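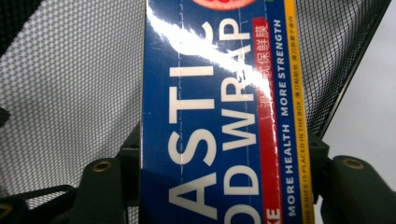 Grasp width estimate jumps on glossy boxes

obadia_o
Dec 31, 2018
Running the Drevis tracker on wrist camera clips and the width estimate goes wrong on the cling film box. It's fine until glare lands on the lettering, then the box edge jumps sideways to the red stripe for a few frames. Exposure is fixed at 2000. Anyone seen this?

sarmite_z
The stripe is a long straight edge next to a deep blue face, so the edge finder will like it more than the real border. Mask the fingers first, then only accept edges that touch the mask.

obadia_o
Fingers are masked already. The mesh behind is the other problem, it gives me hundreds of short edges on the left.

K Phetsri
Drop the exposure. 2000 is far too long for anything shiny. I use 1329 and let the gain sort itself out.

sarmite_z
Disagree. Auto gain shifts the colours from frame to frame and then your policy has to learn that as well. Leave the exposure alone and clip the highlights in preprocessing.

K Phetsri
Works here on 4000 clips.

sarmite_z
With matt objects?

K Phetsri
Mostly matt, yes.

mercy.ondieki
Why take width from the image at all? The fingers are rigid and you have the encoder. Use the tracker for pose only. We did that in Sowah in August and took out a lot of code.

obadia_o
Encoder has play in it, but I could use it as a prior - reject any edge too far from the encoder width. Will try with a window of 11 frames.

mercy.ondieki
Start with a shorter window. 11 will lag when the fingers close.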